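Chalk Paint and Old Furniture: Your Questions Answered

26 May? No, the kettle has only just boiled and already the inbox is full again, so I've gathered up the questions I'm asked most often and answered them all in one place. Get yourself a cup of tea, because I do go on a bit.

14 comments | 468 shares

Do I really have to sand first?

Not always, no! If the old finish is dull and sound, a good wash with warm water and a drop of washing-up liquid will do, followed by a wipe with a clean damp cloth. If it's shiny, though, I'd give it a light going over with fine paper. You aren't trying to get back to bare wood, you only want to take the gloss off so the paint has something to hold on to. And if it's flaking, sand until the flakes stop coming, even if that takes you all afternoon (it once took me two).

What paint did you use on the bedside cabinets?

That was Cinlow chalk paint in a soft grey-green, two coats, with a third on the tops where the mugs go. I bought one small tin and had enough left over for a picture frame and the inside of a drawer. I've used Prostex as well and liked it, but it's thicker and I find I have to add a splash of water or it drags behind the brush.

How long should I leave it between coats?

The tin will give you a time and I'd go with that, then add a bit if the weather is damp. I painted a chest of drawers in October with the garage door open and it was still tacky the next morning. If it feels cool when you lay the back of your hand on it, leave it alone and go and do something else.

Why are brown stains coming through my white paint?

Oh, I feel for you, this one is so disheartening. Some older woods, mahogany especially, have colour in them that creeps up through pale paint however many coats you put on. More paint won't cure it. Let everything dry, brush on a stain-blocking primer, let that dry as well and then carry on with your white. I now prime anything reddish before I start — it adds an evening to the job but saves a good deal of muttering.

Wax or varnish?

I love the feel of wax and I use it on things that lead a quiet life, such as bookcases, mirrors and the little stool on the landing. For anything that gets wiped down or has hot cups put on it, I'd choose a water-based varnish every time. Put it on thinly with a soft brush and don't go back over a patch once it has started to dry, or you'll see every stroke.

Can I keep the top of my table as bare wood and only paint the legs?

Yes please, do! It's my favourite look of all. Tape around the top edge, paint the legs and the frame, and then clean up the top and oil it. You don't need to get rid of every mark, either. A few scratches and a bit of patchy colour are very forgiving in a busy kitchen, and they suit painted legs beautifully.
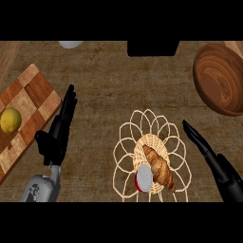
A well-worn brown tabletop, with a chequered wooden board and a lemon.

If you do decide to sand the top right back, go with the grain and work from coarse paper to fine without skipping a step. Try your oil on the underside first, as it nearly always comes out darker than you expect.

Which brushes do you recommend?

I have a drawer full and reach for the same two. One is a round Parsa brush, lovely for turned legs and anything with carving on it, and the other is a plain flat one from the Notum shop which has no business being as good as it is. Wash them the minute you finish and stand them somewhere airy. I've lost more brushes to "I'll do it after supper" than to anything else.

How much should I pay for a second-hand piece to practise on?

As little as you can get away with. My first table was £7 and my best chair was £13, and both had spent years in somebody's shed. Look for solid joints and drawers that run. Scruffy paint and missing handles are easy to put right, but I'd walk past anything with fresh woodworm dust underneath it.

May I share your projects on my own page?

Of course, and thank you for asking. Please link back here so people can find the full instructions, and do leave me a comment so I can come and have a look at what you've made.

Share this 406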